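Stareo starts side-by-side gripper trial on two-arm bench

Stareo has begun a comparison of two finger sets for its bench-mounted arms, using ordinary household goods as test objects. The trial opened in January and covers the pointed fingers now in use and a wider, padded set from Dradura.

Both arms work over the same wooden tabletop, with a white bin in the middle as the drop point. Measuring cups are among the first items because thin handles lying flat on wood are hard to grasp from above, and a nested stack adds the risk of lifting two cups at once.

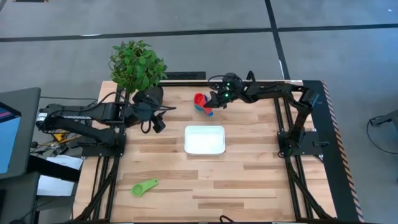

Each finger set will run 900 grasp attempts per arm under the same controller, Gravik, with closing force and approach speed held fixed. A grasp counts only if the item is released inside the bin. Drops on the way are logged separately – earlier tests at the company mixed the two, and the results were difficult to read.

A second group of tasks deals with less rigid conditions, including a plant pot filled with granular soil. Wrist cameras are used for the final approach, and the team wants to know how much of the view each finger set blocks.

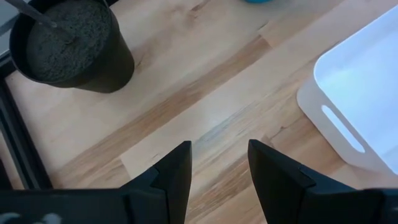
Calibration is repeated after every finger change. The padded set is heavier, so the payload setting in Gravik has to be changed as well. Almost 2,000 attempts have been logged so far, all with the pointed fingers. The Dradura set goes on next, and a third design from Żak may be added if the mounting plate arrives by March.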